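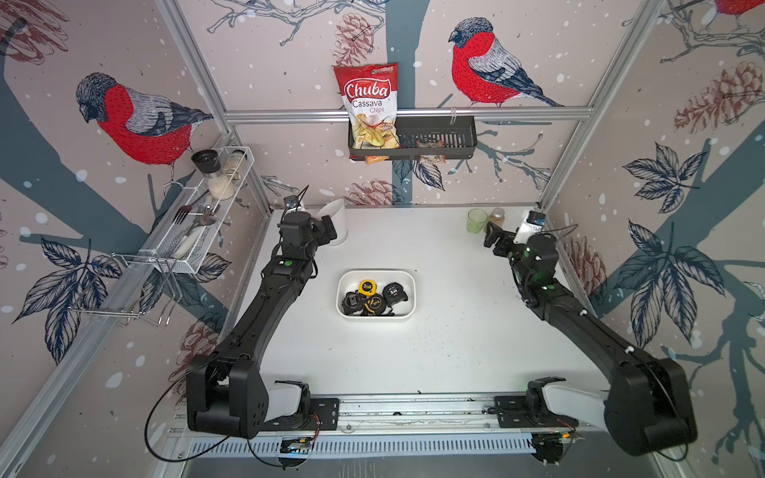 工作与组织研究系 人机协作与劳动过程课题组

图2 Prondow双臂工位。右侧夹爪夹持一件白蓝色盒状包装,左侧夹爪位于白色圆筒形杯子前方,台面中央为装有卷尺的白色托盘。

4 工位改造之后:混装班组的劳动变化

4.1 现场与任务

Van den Broek在Usesbridge的仓库承接小批量混装业务。客户多为没有自有仓库的零售商,订单里常把互不相干的东西装在一起:调料、零食、杯子、餐具、五金小件。改造之前,这类订单全部由混装班组手工完成。一名工人从周转箱里取货,核对标签,放进托盘或纸盒,再推给下一位封装。工人把这道工序叫作“配盘”,本文沿用这个叫法。

Prondow工位由Flalau负责集成,安装在原来两张配盘桌的位置上。两条黑色机械臂装在台面近侧的长金属导轨上,向台面远端伸展,工作区由铝型材框架围合(图2)。物品的摆放分几处:中央托盘,台面后部两侧,后墙横杆上挂着的深灰色金属篮,以及左墙上的白色网架。图中的金属篮里有一袋红白包装的Chuba木薯片,网架上有黑盖研磨瓶、玻璃罐和叉、勺一类的餐具。改造前这些货分散在好几个货架上,配盘工要离开座位去拿。

从管理方的文件看,引入该工位的目的是减少重复取放和走动。文件没有提到减员,班组的编制在观察期内也没有变动。但是岗位内容变了,工人之间的分工变了,班组长手里的排班办法也跟着变了。本节讨论的就是这几方面。

4.2 材料来源

本节使用的材料有三类。第一类是现场观察,累计289小时,覆盖早班和晚班,观察者坐在工位侧后方,不参与操作。第二类是访谈记录,整理后共84页,受访者包括配盘工、封装工、班组长、设备维护人员和Flalau的现场工程师。第三类是工位旁边的纸质登记本。凡是工人需要打断机械臂运行、伸手处理的情况,都要在本子上写一行,注明物品和处理办法。登记本从8/5/20启用,我们取得的复印件中可以辨认的条目有109条。

登记本最初是Flalau为了调试而设的,格式很简单,只有时间、物品、处理三栏。后来工人自己在右边空白处加了一栏,写原因,有时也写意见。这些空白处的字迹对我们的分析帮助最大。不过登记本也有明显的缺陷。晚班写得比早班少,几位受访者都承认,赶货的时候先把东西扶正,过后就忘了写。因此本文不把登记条目的多少当作故障率来使用,只用它来了解工人在处理什么问题。

现场记录主要由Teun Dijkstra完成,访谈由他和另一名课题组成员分别进行。受访者的姓名均已隐去,文中以岗位和班次称呼。

4.3 从取放到摆放

变化最直接的是手上的动作。改造之前,配盘工的主要动作是取和放。改造之后,取和放大部分交给机械臂,工人的主要动作成了“摆”:把货物放到夹爪够得着、夹得住的位置,并且让它保持合适的朝向。

摆放看上去比取放省力,多数受访者也确实说肩膀和腰比以前轻松。但是摆放有它自己的要求。袋装零食软,立不稳,夹的位置高了只夹住封口,低了会挤压里面的东西,所以工人习惯把它竖着放在篮子里,让袋口露在上面。瓶罐类要留出间距,否则夹爪张开时会碰到旁边的。卷尺是另一种麻烦。图2托盘中的五把卷尺大小、配色不一,有的标着“3m”,有的标着“5M”,外壳有弧度,放下以后还会转。一名早班配盘工这样讲:

“以前我拿卷尺,看都不看,手一摸就知道是哪一种。现在我得先想它那两个指头从哪边下来。我摆的时候是替它想的。”

“替它想”这种说法在访谈里多次出现,用词略有出入,有人说“顺着它”,有人说“给它让路”。工人在摆货时会预先考虑机械臂的动作路线,这种考虑没有写进任何作业指导书。指导书对物品位置的规定是按类别给的,例如瓶装放网架,袋装放挂篮。至于同一类里哪件靠里、哪件靠外,相邻两件隔多远,都由工人掌握。

从登记本看,工人加写的原因栏里,与摆放有关的说法最多,例如“离边太近”“朝向反了”“两件贴在一起”。写这些话的人往往就是摆货的人自己。班组长起初把这类条目归为操作失误,在班前会上点过名。点名之后的一段时间,登记明显变少,但观察记录显示,工人伸手处理的次数并没有相应减少。到了7月,班组长改了做法,班前会上不再提具体的人,只念条目,登记又恢复到原先的水平。

4.4 看守与间隙

第二项变化与时间有关。手工配盘时,工人的节奏大体由自己控制,前一盘慢了,后一盘可以赶。工位投入使用后,节奏由机械臂决定,工人的时间被切成长短不一的间隙。机械臂连续动作时,工人站在旁边看着;补货或处理时,又要在较短的时间内完成好几个动作。

管理方在排班时把看着的时间视为可以利用的时间,安排配盘工同时贴标签和拆空箱。访谈中对这一安排的不满比较集中。工人认为看守本身就需要注意力,贴标签时低着头,等听到声音不对再抬头,东西往往已经倒了。晚班的一名配盘工说:

“腕子上那个绿灯亮着,只能说明它在那儿,说明不了它夹得好不好。夹得好不好要看货。”

图2中两条臂的腕部外壳上都亮着绿色指示灯。Flalau的工程师在培训中要求工人以指示灯和屏幕提示为准,工人在实际工作中则更依赖对货物本身的观察,例如包装有没有变形,袋子有没有往下滑。两种判断依据不同,结果也常常不一致。工程师认为工人干预过早,打断了本来可以完成的动作;工人认为等到系统报警再处理,收拾的时间更长。我们没有条件逐次检验哪一方的判断更准。可以确定的是,在观察期的后一阶段,工程师同意放宽暂停的权限,工人按下暂停后无须再向班组长说明。

贴标签的安排后来也作了调整。早班班组长把标签工作集中到换货的时段,由两个人轮流做。晚班人手较紧,仍按原来的办法。两个班次因此形成了不同的做法,交接时常有摩擦。早班交出来的台面是摆好的,晚班接手后可以直接运行;晚班交出来的台面上有时还留着没贴完的标签纸,早班要先清理。

4.5 分工与技能的评价

改造之前,班组内部有一套不成文的技能排序。手快、认货准的人排在前面,新来的人从封装做起。认货准指的是不看标签就能分清同一品种的不同规格,这要花很长时间才能练成。工位投入使用后,规格由扫码确认,认货的本领用处变小,手快也不再是主要的优势。

两名资历较长的配盘工对此反应不同。一名申请调到了收货区,理由是那里“还用得着认东西”。另一名留了下来,逐渐成为班组里处理疑难货物的人。新品种到货时,班组长会先让她试摆,她把试出来的摆法画在一张纸上,贴在周转箱旁边。这些纸没有编号,画法也很随意,但是两个班次都照着用。Flalau的工程师更新物品参数时,也会先去看那些纸。

问题在于这项工作没有对应的岗位名称。在Van den Broek的岗位等级里,她仍然是配盘工,与刚转岗过来的人同级。人事部门的答复是,等级按设备操作资格划分,参加过Flalau培训的人资格相同。试摆所花的时间在工时系统里记作“待机”。她本人对此的说法比较平淡:

“他们问我那段时间在干什么,我说在教它。系统里没有这个选项,只好选待机。”

类似的情况在设备维护岗位上也存在。维护人员原来负责传送带和封箱机,工位安装后增加了线缆检查、夹爪清洁和导轨保养。清洁夹爪看似小事,处理过漏粉或破袋的货物之后必须马上做,否则会影响下一件。维护人员不可能一直守在旁边,这项工作实际上由配盘工承担了大部分,双方口头约定,拆装归维护,擦拭归配盘。约定没有写下来。观察期内有一次夹爪衬垫装反,双方都认为是对方经手的,最后由班组长自己去找工程师处理。

4.6 交谈与位置

还有一项变化,是受访者在问及别的事情时顺带讲到的。原来的两张配盘桌是面对面放的,四名工人坐在两侧,手上干活,嘴上说话。现在工人面向工位站着,前方有铝型材框架和墙面,左右两人之间隔着补货车。说话要转过身去,而转过身就看不到台面。

几乎所有早班受访者都提到比以前安静。有人觉得这样好,少受打扰;有人觉得一天下来时间变长。对新人来说影响更具体。以前新人坐在老工人对面,看着对方的手就能学,有不懂的随口一问。现在新人先看培训录像,再跟着站两个班,能看到的主要是机械臂的动作,老工人摆货时的考虑看不出来,除非对方停下来讲。一名入职不久的工人说,他直到自己碰倒过几次瓶子,才明白为什么别人总把高的放在后面。

班组后来自行在工位侧面加了一张矮桌,补货前先在桌上把货排好,两个人可以面对面地做。矮桌不在原设计之内,安全检查时被要求挪开过一次,随后移到黄线以外保留下来。观察记录显示,矮桌旁是改造后班组里交谈最多的地方,新人提问也大多发生在那里。

4.7 小结与材料的限度

以上材料涉及的是一个仓库中的一个工位。班组规模小,人员彼此熟悉,管理方对临时调整较为宽松,这些条件在规模更大的仓库里未必具备。观察期也不够长,我们看到的有些做法可能还会变,例如晚班的标签安排,在我们离开时仍在讨论。

就现有材料而言,配盘工作中的体力负担有所减轻,取放由机械臂承担,摆放、看守、试摆和清洁则落到工人身上。其中只有看守在排班表里有对应的安排,而且是作为可以兼做别的事情的时间来安排的。试摆记作待机,清洁靠口头约定,摆放中的判断只在出错时才进入登记本。这几项工作的记录方式,直接关系到岗位等级和工时的核定。管理方在最后一次座谈中表示,愿意在工时系统里增加一个选项,名称尚未确定,班组提出的名称是“备位”。

下一节转向Flalau一方的材料,讨论现场工程师如何使用登记本中的条目修改抓取参数,以及工人画的摆放图在其中起到什么作用。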